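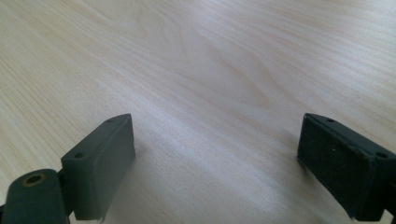 Toom: tabletop demonstrations from a student project

Toom is a set of two-handed manipulation demonstrations recorded by the robotics club at Brorkham. The operator holds one gripper in each hand and does a short task at a table. We train small imitation policies on the recordings and enter them in the Rendside student challenge.

Contents

The October release has 2,000 episodes across 27 tasks. Each episode folder holds three video streams (head, left gripper, right gripper), the jaw widths for both grippers, and a text file with the task name.

Episodes are at most 80 seconds long. Anything longer was dropped.

Task group: mug and tube

The objects are a teal ceramic mug and a white and blue toothpaste tube. The tube is held by one gripper with its crimped end up and the cap end toward the mug. The other gripper stays low over the table.

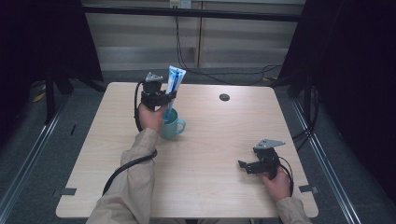

Task group: folding

Washcloths and one dish towel. Both grippers are needed from the first contact. The towel episodes have more retries than the rest, and retries are left in.

Notes on soft objects

Jaw width is not a good grasp signal for the tube. It bends where the jaws press on it, so the width keeps changing after contact. Use the gripper video together with the width. Printing on the tube is in Chinese and has not been blurred.

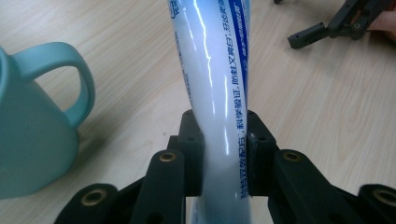 Līga Adomaitis

I wrote the loader and the notes in this file. The loader is called Tranen and needs Python only. Point it at the top folder and it will return the streams aligned to the head video. If a gripper stream is short, Tranen repeats the last image and sets a flag called "padded". Filter on that flag before training.

Known problems

- In 5 episodes the left and right gripper streams are swapped. They are listed in swapped.txt.
- Cables from the grippers pass over the hands and forearms in the head view.
- All mug and tube episodes use the same light wood table. Expect poor results on a dark one.
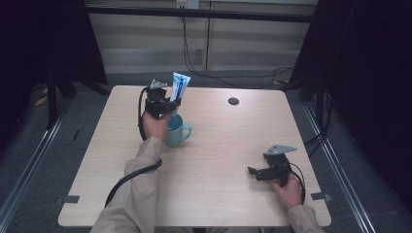 Splits

Train and test are split by operator. Deividas Pētersons and Albane Aubert recorded the test episodes and do not appear in train. Please don't reshuffle if you want to compare with our challenge entry.

Use

Free for coursework and research. Credit the Brorkham robotics club. Send corrections to Triin Jaunzems, who keeps the episode list.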